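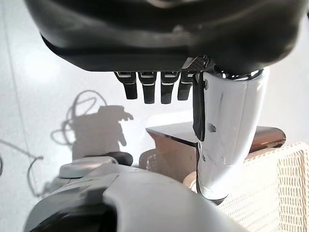 Looking after the hand: notes on the Drurow cell

2019-08-11

The Drurow cell at Witmont has now completed its first full period of regular service, and I have been asked by several readers to set down how its hand is maintained. The views given are my own. The procedure is the one agreed between Negin Naseri, who is responsible for the cell, and myself, and it has been in force since July.

The cell handles household textiles, including the loading and unloading of a washing machine. It carries a hand with four black fingers and a white thumb, and it is the thumb that requires most of our attention. It meets the load first, it takes the greater share of the pressure, and its joint sits at the base of the palm housing, where lint is inclined to gather.

Daily inspection

The arm is parked and the drives are isolated before any person reaches into the cell. The technician on duty then examines the thumb along its whole length. Scuff marks are to be expected on the white plastic and are not recorded. A crack, a raised edge or a burr is recorded, and the hand is withdrawn until the part has been replaced. Cloth catches readily on a burr, and a caught thread can be drawn a considerable way into the joint before the controller registers any additional load.

The screws on the thumb are checked by hand with the short driver kept in the Koltmont case. They should not turn. Should one of them move, it is removed, cleaned and refitted, and its neighbours are checked again afterwards.

Cables are inspected last. Those lying on the floor must have slack at every position of the arm, and the technician confirms this by moving the arm slowly through its full reach with the speed limited to 5 per cent.

Service at 500 cycles

At 500 cycles the hand is removed from the wrist and taken to the bench. The joint is brushed out dry; we do not use compressed air, which in our experience drives fibres further in. The four fingers are flexed individually and compared with one another for stiffness. A difference that can be felt is treated as a fault, even where the readings remain within limits.

The entire service takes 40 minutes when no parts are required. The record is entered under job number 3037, which has been kept open for the purpose — a small irregularity, but it allows the full history of the hand to be read in one place. 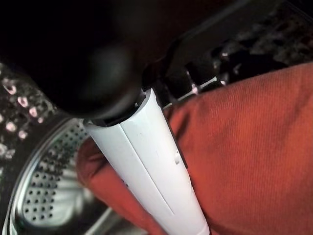 Checking contact inside the drum

After each service the hand is returned to the cell and tried on a folded cloth in the drum of the washing machine. We use a heavy orange-red fabric with a pronounced diagonal rib, against which the pale plastic is easily distinguished on the monitor. The arm is brought down in small steps and stopped once the cloth is under pressure. The perforated steel behind it must not be touched at speed.

Esmaeil Babaei of the Grīnberga workshop has proposed that the contact force be lowered for thinner fabrics. The proposal is under consideration, and the present setting will stand until the next service has been carried out.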